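Ekoler Worktop Oil — Dark, 2,000 ml tin

Back in stock. Limit of 4 tins per order for now, sorry, the last lot went in a weekend.

Ready mixed oil for indoor wooden worktops. Tinted dark brown. Goes on with a cloth, soaks in, grain still shows. Not a varnish, doesn't sit on top, wont peel. Made for us by Chowdary, same recipe as before, new lid (the old one was a pain to get off, we know).

What's it for
Kitchen worktops, upstands, breakfast bars, window boards. Bare wood or wood that's been oiled before. Not for floors. Not for outside. Not for laminate or anything already varnished — it'll just sit there sticky and you'll be ringing us.

Which shade
Dark is the one most people want over coloured units, greens and blues especially. If you want the wood left the colour it is, get the Clear. Mid is in between, a bit redder than the tin shows. Sample pots of all three on the samples page. Please do try one first, on an offcut or the underside near the wall. Old wood drinks it differently and we can't take back an opened tin.
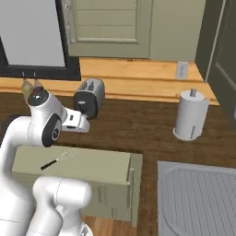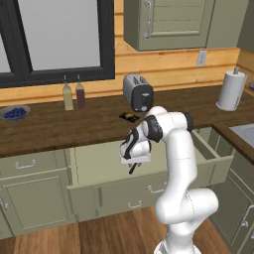

Kitchen with dark worktop.

How to use it
Clear the worktop. Everything off, crumbs too.
Sand lightly with the grain, wipe down, let it dry right out.
Stir the tin. Don't shake, you get bubbles. Tint settles at the bottom so get the stick right down and keep stirring as you go.
Thin coat, lint free cloth, work along the grain.
Wipe off what hasn't soaked in after 9 minutes. Set a timer. If you leave it longer it goes tacky and you have to rub it back.
Leave overnight, second coat in the morning. New wood wants a third.
Don't forget the front edge and round the sink cut-out, thats where water gets in.

Open a window. And the cloths — lay them out flat outside to dry, or soak them in water before they go in the bin. Oily cloths screwed up in a heap can heat up and catch fire. It's on the tin but people don't read the tin.

Looking after it
Damp cloth, bit of washing up liquid. No bleach, no scourers. Mop up tea and red wine when you see it. Dull patch by the kettle? Rub a bit more oil in just there, no need to do the whole run. Most kitchens want a fresh coat once or twice a year.

Price
£56 a tin, VAT in. Cloths and stirring sticks sold seperately.

Delivery
Sent out from Festarthorpe by courier, mainland only, can't go by air. Orders in before noon usually leave same day, not Sunday. Collection is fine, ring first so there's one on the desk for you.

Trade
Fitters, ask for Aravind Naidu about an account. Bigger drums to order.

Questions we get
Can I put it over Vallell wax? No. Wax has to come off first, all of it.
Will it take hot pans? No oil will. Use a trivet.
How long does an open tin keep? About a year with the lid on tight, somewhere cool.
Anything else, Yamuna Thampi does the colour matching, send her a photo taken in daylight.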